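4. Setting visitor limits in Tetach Gate

Set the limits before the first day of ticket sales. A limit changed later does not affect tickets already issued.

1. Open Zones and select the zone, e.g. Kuvenberg Old Town.
2. Enter the daily limit for day visitors. The default is 1347.
3. Leave overnight guests out of this figure. They are entered under Hotels. 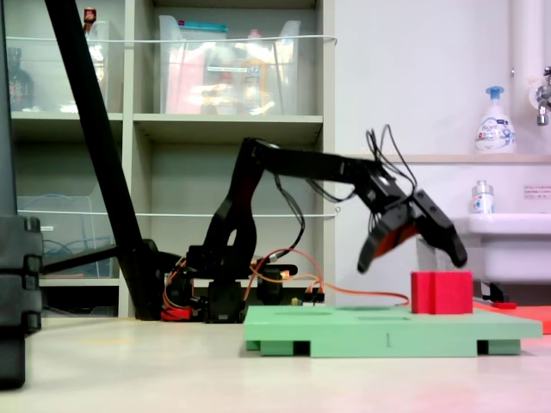
Jingyi Cui asks whether cruise passengers count as day visitors. They do, unless the ship stays in port overnight, and she would like the manual to say so.

4. For cruise groups, tick Group arrival and enter the landing time.
5. Set the warning level. At 20 places left, the ticket desk gets a message.
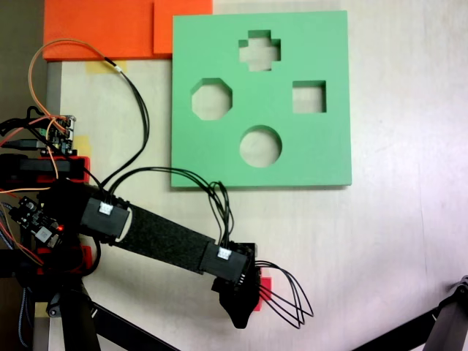

Note: the warning level applies to the whole zone - it cannot be set for a single gate.

6. Under Season, choose the months in which the limit applies. September must be added by hand.
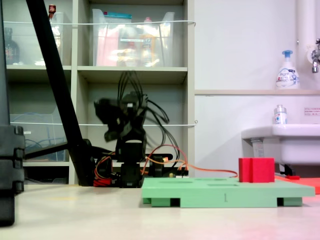

7. Select Save, then Publish. Gates pick up the new limit within 12 minutes.

Caution: do not publish while a gate is offline. It will go on using the old limit until it is restarted.

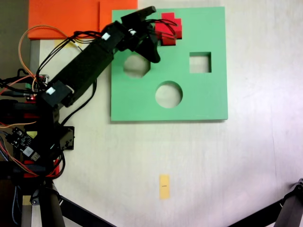
8. Print the zone report and check the figures against those entered in step 2. Reports are kept for seven days.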